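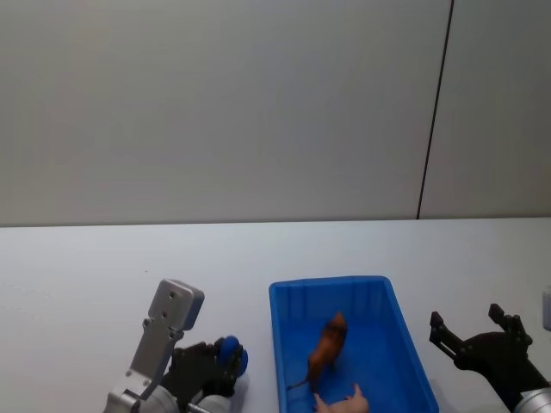 Head cam view, both arms on either side of the blue bin. Brown animal and a pink one inside.

Masking the arms out of your bin detector

Quick writeup, Kam-wah Lam asked for it Wednesday and I keep retyping it in chat. Assumes you have the Dusum perception node built and the head camera publishing. If not, do the Premholm setup page first.

The problem. We find the bin by color. Blue threshold, biggest blob, fit a rectangle. Works fine until the left hand comes in, which has a blue fingertip pad. Hand gets near the rim, the two blobs merge, rectangle grows sideways and the planner thinks the bin moved. Then it replans. Then it replans again.

Fix is to render the arms from joint state and subtract them before the threshold.

Step 1. Check your extrinsics. Run the overlay tool and look at the left bracket plate. Rendered edge should sit on the real edge. If it's off by more than 5 pixels stop here and recalibrate, nothing below will help you.

Step 2. Turn on the mask:

arm_mask.enable: true
arm_mask.links: [left_hand, left_wrist, right_gripper, right_wrist]
arm_mask.dilate_px: 3

Include the fingers. The default list stops at the wrist, I lost a morning to that. left_hand expands to all the finger links as long as your URDF is the Urrutia one. Older URDFs, list them by hand.

Step 3. Timestamps. The mask has to use the joint state from when the image was taken, not the newest one. Set sync.mode to nearest and sync.max_age_ms to 31. Higher than that and the mask trails behind the hand on fast moves and you get a blue sliver leaking out the front edge.

Step 4. Rectangle fit. Switch bin_fit from blob to rim. Blob mode gets confused by whatever is in the bin — toys cover up the floor and chew holes in the blue. Rim mode only wants the outer edges and it's ok with the near side running out of view, provided you set allow_open_side: bottom.

Step 5. Restart the node. Yes the whole node, dynamic reconfigure doesnt pick up the link list.

Testing: park the right gripper, jog the left hand slowly toward the rim and watch /bin_pose. Should hold still. If it jumps right when the fingertip gets close, the mask is missing a link. If it drifts the whole way in, thats sync, go back to step 3.

Known issue — shadows. Fingers throw soft grey ones on the table, mask doesn't cover those. Harmless for blue. Not harmless if you use the table plane segmenter from Flestden, so raise its min_cluster before you run both togehter.

Grasp planning for the animals is a separate page, still writing it.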